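About Duvden

Duvden packs small kits in divided trays. A customer tells us what goes in, how many kits they need and where they are going, and we fill the trays, box them and send them out. Most of our work is for offices, training courses, moving companies and hotels. We also sell the trays empty to people who would like to do the filling themselves.

How we started

Delia Voicu started the company in the back half of a print shop on Bermúdez Street. The shop printed course binders, and the course organizers kept asking if somebody could also put together the bits and pieces that went on each desk: a pen, clips, a roll of tape, something to eat at the break. Delia had been doing this in paper bags. The bags tore and the snacks got crushed under the tape, so she began looking for a tray with walls.

The first order that went out under our own name was 619 trays for a bookkeeping course. It took much longer than planned, mostly on account of the snacks, which had been ordered in a size that did not fit any compartment. We have measured every item before quoting ever since.

The print shop has moved on and we now have both halves of the building. There are 11 of us. Packing is at the front, where the light is better, and storage is at the back.

What goes in a kit

Almost anything that fits and does not leak. The items we handle most are:

Tape and other small rolls
Pens, clips, erasers, sticky notes
Wrapped snack bars, tea bags, sugar sticks
Keys, tags and labels
Small hardware, such as screws in bags

We do not pack glass, liquids or fresh food. Wrapped snacks go in last and come from cases opened on the day of packing. If your kit includes food, please tell us about allergies in your group when you ask for a quote – we can split an order into two versions at no extra cost.

The trays

Our own tray line is called Fistent. It comes in a square and a long format, both with fixed dividers. We tried removable dividers for a while. They worked loose in the mail, and customers found them at the bottom of the carton, so we stopped selling them.

Black is the standard color. Pale items show up well in it, and so does an empty compartment, and both of those help when a packer is checking a row of trays at the end of a shift. Gray and white can be ordered for larger jobs, with a longer lead time.

Lids are sold separately. A lid will not close over a bar or a pen that sticks out past the wall, so for kits with long items we suggest the long format or a paper band.

How an order works

You send us a list, or better, one sample of each item. We lay out a trial tray and send you a photo. Changes at this stage are free and there are usually a few. Once you approve the layout, it goes on a card at the packing table and every tray is filled to match the card.

Orders and stock are kept in Skerkix, a program Delia's brother wrote for us. It prints the cards and the carton labels. Customers do not need an account; everything can be done by email.

A normal order leaves us in roughly 2 weeks. March and September are our busy months, when a lot of courses start, and it is worth writing earlier for those.
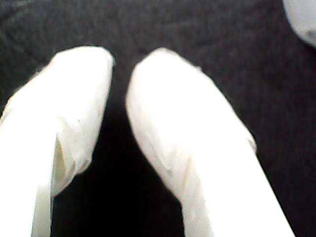
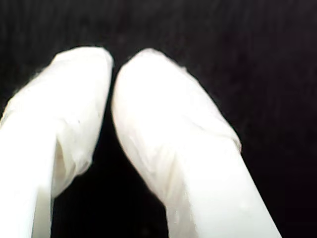
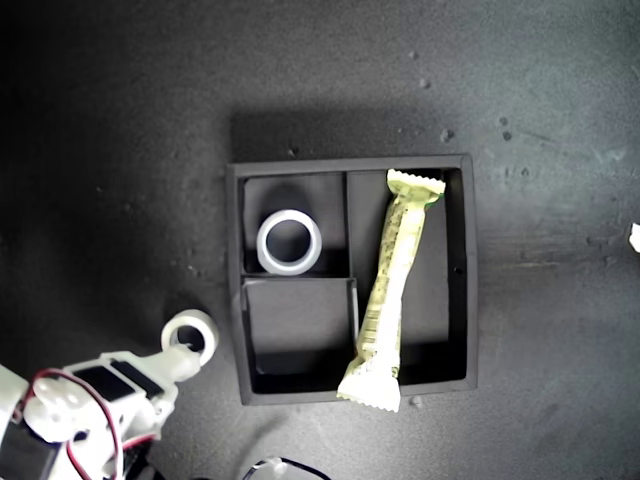

Layout is the part of the job we get asked about most, and it is mainly a matter of giving long items the long space. Rolls and other round items do best in a compartment close to their own size, so they cannot travel. In a square tray with 3 compartments, that means one of the small ones on the left, and the white ring in the upper left of the black tray is placed that way. A snack bar goes in the tall compartment on the right. Laid diagonally, as the yellow-green one is, its lower end comes to rest on the walls and pokes out a little past the tray, and a lid would catch on it. For a lidded kit we would ask for a shorter bar. The lower-left space can take clips or a folded card, or be left open for the person at the desk to use.

Returns and refills

Trays can be sent back to us for refilling. Please empty them first and peel off any labels you added. We wipe them down, check the dividers for cracks and take the cracked ones out of use. Refill orders are charged for contents and packing only.

Visiting and contact

You are welcome to bring your items to the front counter and try them in the trays. Mornings after 9:00 are best. Parking is behind the building, through the gate next to the old print shop sign. For quotes, write to the office and ask for Delia – include your list, the number of kits and the date you need them by.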